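Category: Small Animal Practice / Nursing and Dentistry

3. Training of nursing staff in periodontal charting 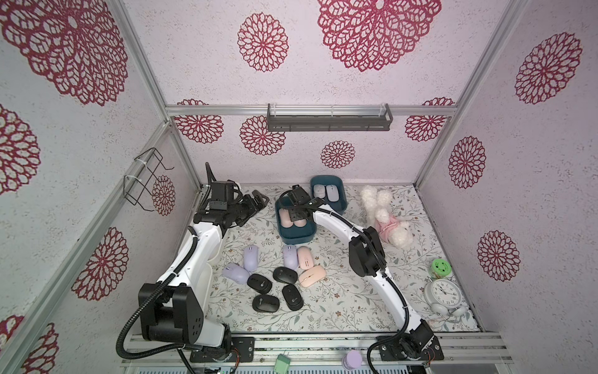
Figure 4. Two robot arms bolted to a grey metal rail, with floral-patterned walls and floor covering.

3.1 Participants and setting

Charting records were collected from the practices of the Reuter group between October and December 2018. A record was included if the patient was a dog over one year of age, if the whole mouth had been charted under general anaesthetic, and if the chart had been filled in by a veterinary nurse and checked by a second reader. In all, 546 records met these conditions. A further 88 were set aside, most of them for missing probing depths on the palatal side of the upper molars.

The nurses had been taught by one of two routes. The first was the group's usual half-day session with a printed handbook. The second used the same handbook, followed by supervised charting of 4 patients before the nurse worked alone. Nurses were placed on a route by their start date, not at random, and this should be kept in mind when the results are read.

3.2 Charting procedure

All practices used the modified Triadan numbering and the Dosato paper chart. Probing depth was measured at up to six sites per tooth and written down in whole millimetres. Gingival recession, furcation exposure and mobility were graded on the scales printed on the back of the chart. Where a tooth was missing, the nurse was asked to circle it and to leave the depth boxes blank. Some nurses entered a zero instead, and these entries were recoded by hand before analysis.

The second reader (Hamann or Meinecke) probed the same mouth directly after the nurse, without sight of the first chart. Agreement was taken as a difference of no more than one millimetre at a site.

3.3 Agreement between readers

Agreement was good for the incisors and canines on both routes. It fell towards the back of the mouth, and the fall was steeper among nurses who had attended the half-day session only. The weakest agreement was found at the distal sites of the lower first molar, where first readings tended to be shallower than second readings. The same pattern was seen in the 204 records from small breeds - crowding of the teeth made it difficult to hold the probe parallel to the root.

Furcation grades were less consistent than depths. Grades one and two were often exchanged, and the wording of the handbook may be partly at fault: it describes grade two by how far the probe passes under the crown but gives no drawing. Ruppert has redrafted this page for the next printing.

Mobility was recorded too seldom above grade zero for any comparison to be made between the routes.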